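Zuden Narasmont Work Stool Review: A Good Seat With Bad Casters

Most stools are designed by people who stand up a lot. You get a disc of foam, a gas lift and a lever that pinches your finger, and by lunchtime you're kneeling on the floor and calling it a stretch break.

The Zuden Narasmont costs $80 and arrives in a box the size of a microwave. The listing at Sitthichai, where I bought mine, has 3,087 ratings, a good share of them from people who had not yet put it together. I have now been sitting on it since April and feel entitled to an opinion.

Assembly took me two attempts. The base, the lift and the seat plate go together without tools, which the instructions mention on both sides of the sheet. The backrest needs a hex key. One is included, and it's made of something that would like to be steel when it grows up. Use your own. 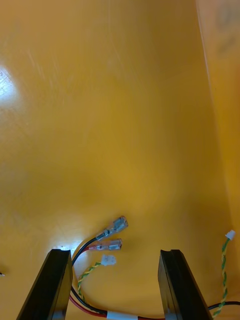
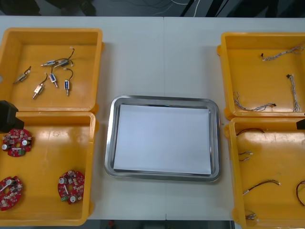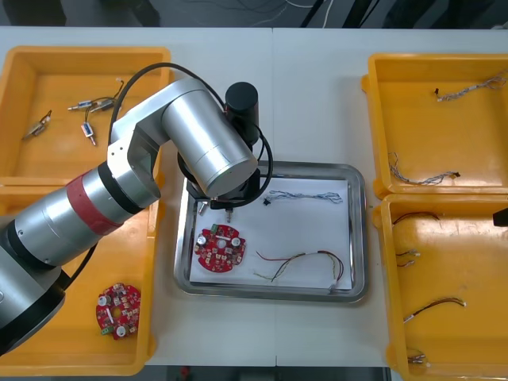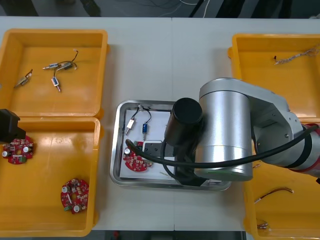 Dana Wexcombe
Contributing Writer, Shop & Studio Furniture

The seat is the reason to buy this. It's wide, it has a slight dip toward the back, and the front edge rolls off gently enough that my legs don't go to sleep. The foam felt like a gym mat the first week and has since settled into a fairly good cushion. The cover is gray vinyl that wipes clean and makes a rude noise when you shift your weight in shorts. You will get used to it. Visitors won't.

Height range is generous. At the bottom I can use it at a regular desk, and at the top I can lean over a tall bench with my elbows where they belong. The lift sinks a little over an afternoon, so slowly that I blamed my posture for a month.

Now the casters. They're hard plastic, they're loud, and on anything smoother than carpet they treat every reach for a pencil as the start of a journey. Two of them lock. The other three take this as a challenge. I swapped the whole set for rubber ones and the stool improved at once, though I resented paying extra to stop moving.

The foot ring is fine. It tightens with a knob, and the knob stays tight if you remind it every so often.

I also tried the Provel, which is the stool everybody recommends. It rolls better and looks more expensive. The seat is the size of a dinner plate, and after an evening on it I began to feel like dinner.

Comfort: 4 out of 5
Assembly: 3 out of 5
Casters: 2 out of 5, and I was in a good mood

Buy it if you sit for long stretches and own a rug.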